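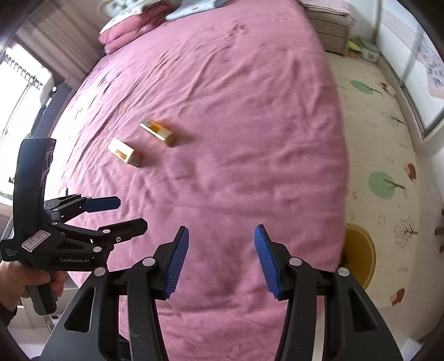 Bed with the two small cartons on it, curtain side on the left.

List: Killinine House Share
Subject: Re: back bedroom, bedding and what goes where
Date: 30/12/2021

On the back bedroom, the list member in the front room wrote:

> Two questions before I start on my half of the packing. Is the pink
> sheet staying with the bed or going in the linen bag? And do small
> boxes go in with the bedding, or do they get their own crate? Last
> time mine ended up inside a pillowcase and I didn't find them until
> February.
>
> Also, does anyone know if the headboard comes off? The mover's form
> asks for it.

The sheet stays on the bed until the last morning. It needs ironing or at least a good pull at the corners, but I'm not going to do that twice. After that it goes in the linen bag with the folded pink bedding that is piled up at the headboard end. The patterned piece on top of the pile goes in the same bag. The light blue and white pillow goes separately, in one of the clear sacks.

Small boxes get their own crate. I have set the crate limit at 40 pounds, and a crate of cartons won't come near that, so fill the rest with whatever is light. Please write the room on the side of the crate and not on the lid. The lids got swapped on the Prilelow move and we spent an evening opening everything.

The 2 cartons on the bed go in that crate too. I'll leave them on the sheet for now so they don't get lost behind the pile.

The headboard does come off, but I would leave it on. It's the white one with the curved trim, and the trim chips. I've put it on the form as part of the bed. The booking with Hrytsenko is number 2395 if you need to call them about it.

The curtain stays. It was in the room when we got here and it's on the landlord's inventory. Please don't take the rail down either.

Storage unit is 432, same building as before, side entrance. The Nandetix padlock sticks when it's cold, so push the shackle in before you turn the key.

I still need to know who is keeping the spare blankets. Reply to the list, please, and not just to me.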